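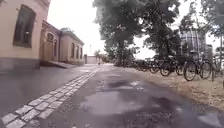 # Halim Clip-On Mudguard Set

Rain is free. The rest of getting to work on a bicycle in November costs money, and we would like a small part of it.

The Halim is a front and rear mudguard set for people who own one bike, ride it in ordinary clothes, and would prefer to arrive without a brown stripe up the back of their coat. It goes on without tools and comes off the same way, should you be the kind of optimist who takes mudguards off in spring. Plenty of our customers leave them on until the bike is sold, and sometimes the mudguards are mentioned in the ad as a feature.

## What you get

- Front guard, with a soft rubber flap at the bottom
- Rear guard, long version (the short version was discontinued after we tried it)
- Four rubber straps and two spares
- A folded instruction sheet in nine languages, one of which is diagrams

The guards are flexible plastic with a matte finish. They come in black. We offered a cheerful yellow for a while and sold 20 sets, most of them to one cycling club in Oregon, who have since asked for black.

## Will it fit?

Probably. The Halim fits most city, hybrid and touring bikes with wheels from 26 inches to 700C and tires up to 45 mm wide. You need a finger's width of space between the tire and the frame. If you can't get a finger in there, a mudguard isn't going in either, and you want our Stevum instead. It hangs off the seat post, protects the rider and does nothing whatever for the person riding behind you.

Bikes with rear suspension: no. Folding bikes: no, and please stop writing to Wálter about it. He is working on one. It folds, but so far not at the same time as the bike.

## Fitting

1. Turn the bike upside down, or lean it on something you don't mind marking.
2. Hook the front guard behind the fork crown and pull the strap through until it clicks twice.
3. Do the same at the back, with the strap around the seat stays.
4. Spin both wheels. A steady hiss means the guard is touching the tire. Loosen, nudge, spin again.
5. Trim the strap ends if they bother you. Leave them a bit long, though, in case you change tires.

Marlina Tuhumury, who designed the set, can do both ends in under 90 seconds. The first time took me most of a lunch break, including the part where I put the front one on backward and admired it.

## The flap

We get more mail about the front flap than about anything else we sell. It looks like an afterthought and hangs down like a dog's ear. It's also the part that keeps your shoes dry. Water comes off the front tire low and forward, then you ride straight into it, and a guard that ends level with the axle only helps from the knee up. Ours stops a few inches off the ground. If you drop off a lot of curbs it will scrape now and then. Spare flaps are sold separately under the name Curkari, which sounded better in the meeting.

## Care

Hose it off. Grit collects on the inside, near the fork, and after a winter there's enough in there to start a small garden. Old toothbrushes work well. Don't use chain cleaner on the straps, as it makes them sticky and eventually makes them into something else.

## Specs

| | |
|---|---|
| Weight, full set | 243 g |
| Wheel size | 26 in to 700C |
| Max tire width | 45 mm |
| Color | Black |
| Warranty | 2 years, straps included |

The warranty covers cracking, splitting and straps that give up. It doesn't cover theft, garage doors or lending the bike to your brother.

## Goes well with

**Cavalico saddle cover.** Elastic edge, packs into its own pocket. Keeps the seat dry while the bike is parked outside, assuming you remember to put it on. A plastic bag does the same job for less, and we've decided to be adult about that.

**Curkari spare flap.** See above. Sold singly, fits every Halim front guard we've made.

Orders placed before noon go out the same day, except Thursday, when the courier comes early and won't discuss it.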